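Vonosville Slotted-Upright Snack Shelving
By Pavard. Item 911

Shelving is hard to get excited about, so we'll be quick. Slotted metal uprights, wooden shelves, and a black front rail to keep the cereal from leaving early. Move a shelf up a few slots when the tall boxes arrive, and back down when they sell. No special tools, though you will need patience and a flat-head screwdriver. 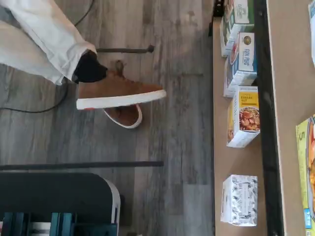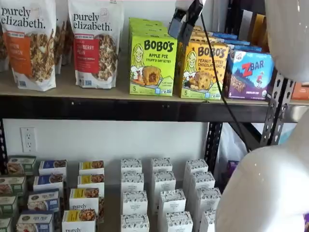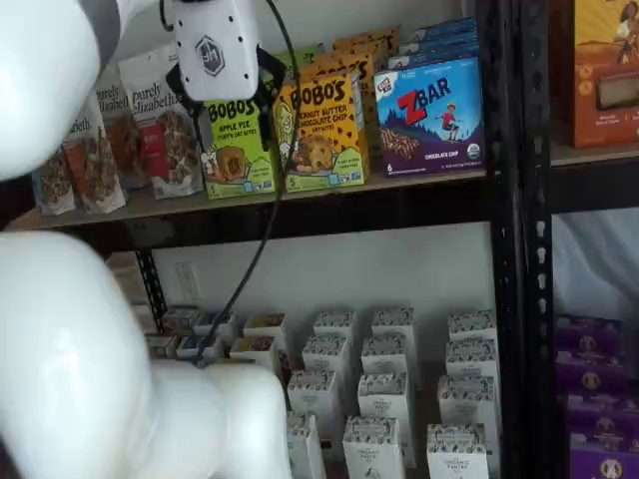

Each bay ships with 2 shelves. Extra shelves are sold separately, like everything else in life. The rail takes standard price strips from Rarnari, and the older Romaniuk ones fit if you trim the ends.

Bay width: 600 mm, measured between uprights
Finish: black, which hides scuffs and shows flour
Groceries: yours to supply

Check that your floor is level before you load it. Granola pouches lean enough on their own. Bays ordered in June have the old rail screws; write to us and we'll send the new ones free.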